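Cuaderno de taller, 13 de septiembre de 2022

Secado de manzana en láminas, tanda 8. Variedad Flurnivar, comprada en Seller. Peso en fresco: 3116 g, ya sin corazón. Corte a mano, algo más grueso que en la tanda anterior – la cuchilla pide afilado.

Baño en agua con limón y a las bandejas del secador Zhuravel. Quedan 900 g de fruta entera para repetir.
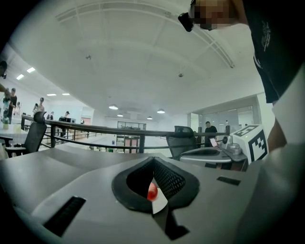 ¿Cuándo se pesa la tanda?
Al sacarla y otra vez al día siguiente, con el bote cerrado toda la noche.

Peso al sacar: 504 g. Las láminas del borde crujen, las del centro todavía doblan. Giré las bandejas una sola vez y tarde. 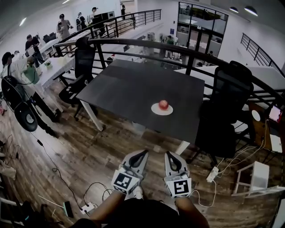 Manzana roja en plato blanco, sobre la mesa gris.

Sabor correcto, más ácido de lo esperado. Probar con menos limón. Los botes Flosby cierran bien, pero la etiqueta se despega con la humedad; escribir la fecha en la tapa.
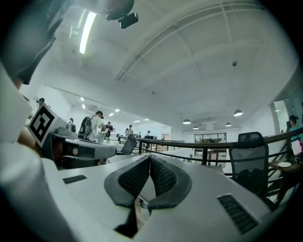
Vista de la sala, de planta abierta.

Pendiente: afilar la cuchilla, limpiar el filtro del secador y guardar un bote sin abrir hasta diciembre para comparar color.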